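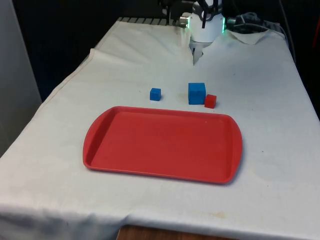 Page last updated: December

The small print of a name

Walk into the reading room of a trade mark register on a wet morning and you'll find one of the great unsung pleasures of legal life. I spent most of a winter in ours, following a quarrel between two firms over a single word, and I'd happily go back tomorrow!

The word was Botum. Astunow, which makes garden furniture, had registered it years earlier and then done very little with it. Onum, a younger firm selling outdoor lamps, wanted it badly enough to ask for the registration to be struck out for lack of use. That sounds dry (my family certainly thought so), but it opens up a lovely question: what does it mean to use a name?

Astunow's lawyers arrived with 366 pages of proof. There were invoices, price lists, a bundle of swing tickets and a catalogue with the word printed very small under a bench. Onum's side went through the lot, and what a joy it was to watch them work. They showed that 121 of the invoices were addressed to a sister company, Reuter, and argued that goods passed between relatives had never reached the market at all. Astunow answered that Reuter ran the shops, so the benches had to go through it to get to anybody's patio.

The hearing officer took her time. She let the invoices in, read the catalogue closely and asked how many benches had been sold to the public under the name. The answer was 490, over five years. Was that enough? There's no magic number, and I love that about this corner of the law – a handful of sales can save a mark for something rare and costly, while almost 1000 might look thin for a cheap pencil.

In the end the registration was cut down. Astunow kept Botum for benches and lost it for lighting, tables and parasols, and Onum filed its own application for lamps the same afternoon. The two firms now share a name and, as far as I can tell, get along perfectly well. The file is open to anyone who asks for it at the front desk, and the tabs are still in the catalogue.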